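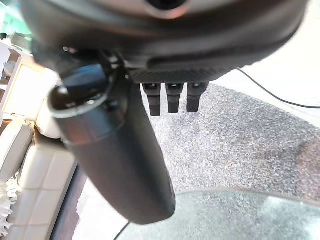

Fudton Extension, Food Basics
Handout 3: Fruit on the table
17 June 2019

Topic for this session: whole pineapple, how to choose it, store it and set it out.

Choosing. Look at the skin and the crown. Leaves should be green and firm. Smell the base — a sour smell means the fruit is too old. Color alone tells you little.

Setting out. Use a wide, shallow bowl on a level table. Glass tops scratch, so lift the fruit in and out by hand and do not slide the bowl. 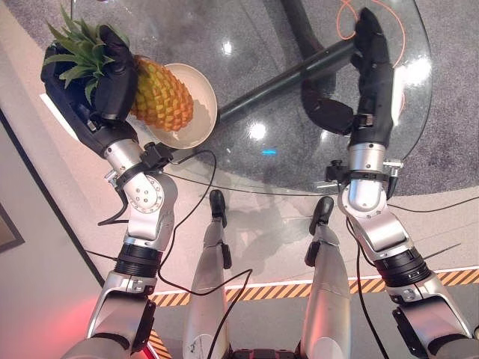 Guo asked whether a whole pineapple should go in the refrigerator right away. It can sit out for a day or two. Cut fruit goes in a covered container and gets eaten within 3 days.

Cutting. Take off the crown and base first, then stand the fruit up and slice down. The eyes run in diagonal rows, so shallow slanted cuts waste less.

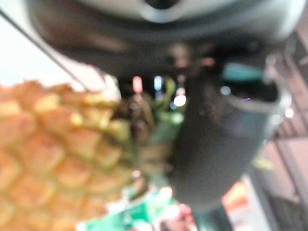
Brudus wrote that the core is fine to keep for stock or tea, and that is correct. Chop it small.

For next time: weigh out 300 g of cut fruit and bring your notes on storage.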